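**Ticket 44: Aufbewahrungsbox Medve, Boden wölbt sich**
Status: offen
Gemeldet von: Debashish Talukder
Bearbeitung: Friederike Kohlhase, Levden Kundendienst 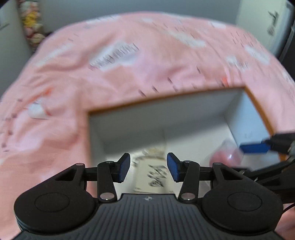
**Dienstag, 9:20, Talukder**
Guten Tag, ich habe bei Ihnen zwei Boxen Modell Medve gekauft, für Karten und kleine Hefte. Bei einer Box ist der Boden nicht mehr gerade. Wenn ich einen Stapel Karten hineinlege, hebt er sich an der Naht ein wenig. Die zweite Box hat dieses Problem nicht. Ich habe beide gleich benutzt und nicht zu schwer gefüllt.

**9:55, Kohlhase**
Guten Tag Herr Talukder, wie schwer ist der Inhalt ungefähr? Der Boden trägt bis zu 200 Karten. Und steht die Box auf einer festen Fläche?

**10:30, Talukder**
Ich habe gezählt, es sind 36 Karten. Meistens sortiere ich auf dem Bett, dort ist mehr Platz als auf meinem Tisch. Für den Test habe ich die Box auch auf den Fußboden gestellt. Ergebnis: die Wölbung ist kleiner, aber sie bleibt.

**11:10, Kohlhase**
Bitte die Box leeren, umdrehen und den Boden von außen vorsichtig andrücken. Danach über Nacht mit einem Buch beschweren.

**Mittwoch, 8:40, Talukder**
Ich habe alles so gemacht, wie Sie geschrieben haben. Am Morgen war der Boden flach. Nach einer Stunde mit den Karten ist er wieder hochgekommen. Kleben möchte ich nicht, damit ich nicht die Garantie verliere. Können Sie bitte nur diese eine Box tauschen? Die andere möchte ich gerne behalten.

**9:05, Kohlhase**
Tausch ist genehmigt, Ersatz geht morgen raus. Die alte Box bitte erst zurückschicken, wenn die neue da ist.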